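The Robot Is Fine. Who Is Going to Look After It?

By Lionel Gilbert
16 August 2019

I have spent most of my working life fixing machines that other people bought after watching a demonstration. So when the laundry cell at Durside came up for discussion again this summer, with its two arms and its washing machine, I asked what I always ask. Who sets it up in the morning, and what do they do when it stops?

The answer I got was a shrug and an invitation to come and look. 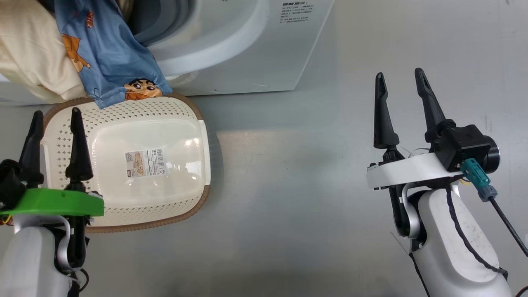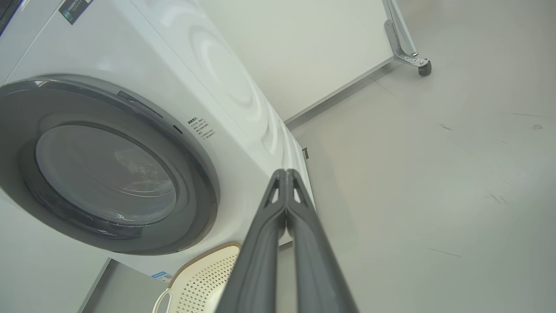

The laundry cell at Durside, with the washer, the basket and the grippers.

I went in June and stayed two days. Benoît Leblanc, who keeps the thing going, was generous with his time and let me read his log. I have no quarrel with him. My quarrel is with the people who read a log like that and call the cell "hands-off."

Take the fingers. Cloth is hard on grippers in a way that boxes and bottles are not. It is soft, so everyone assumes it is gentle, and then lint gets into the joints and a sleeve drags a finger sideways a little at a time. Benoît checks the fingers every 500 cycles and changes them at 2000, whether they look worn or not. The original plan, written by Wivier, had no check at all before 1000. It was written by somebody who had never pulled a sock out of a mechanism.

Then there are the cables. A wrist that turns all day is bending its wires all day. Benoît goes over every loop with his fingers before he powers up, feeling for stiff spots, and he tugs each connector. It takes him a few minutes. It is also the most useful thing done in that room, and it appears nowhere in the budget. When I asked Apolline Roussel, who does the budget, she told me it came under "operator presence." I suppose my mechanic comes under "garage presence."

The cameras need looking after too. If a wrist camera gets knocked, even slightly, the arm reaches with full confidence for a place where the shirt isn't. The log has 261 entries, and I read all of them. A great many say "recal." That is short for recalibrated, and it means a skilled person stopped what he was doing, put up the target, ran the routine, checked it by hand and started again. Wherever I see that word over and over, I want to know what is loose. Twice it was a screw on the camera bracket. The fix was a drop of thread locker and a paint mark across the head so you can see at a glance if it has turned. Cheap, ugly, works. It should have left the factory that way.

Mathis Chevalier, who is younger than I am and more patient, says I am judging a prototype as if it were a product. He has a point. Early machines need nursing, and I have nursed plenty. But the brochure from Dallitz does not say prototype. It gives a price per load, and the price per load has no Benoît in it.

What would change my mind? A maintenance sheet written by the person who does the maintenance. A spare set of fingers in a drawer next to the cell, with the right hex key taped to the bag. Stop times logged along with the stops. A second person trained, so that the cell doesn't go dark when the first one takes his vacation. At the moment there is one man who knows which error you can clear and which one you had better go and look at, and he learned it by being there.

I would settle for the sheet to begin with. Benoît has most of one already, in pencil, on the back of the Wivier plan.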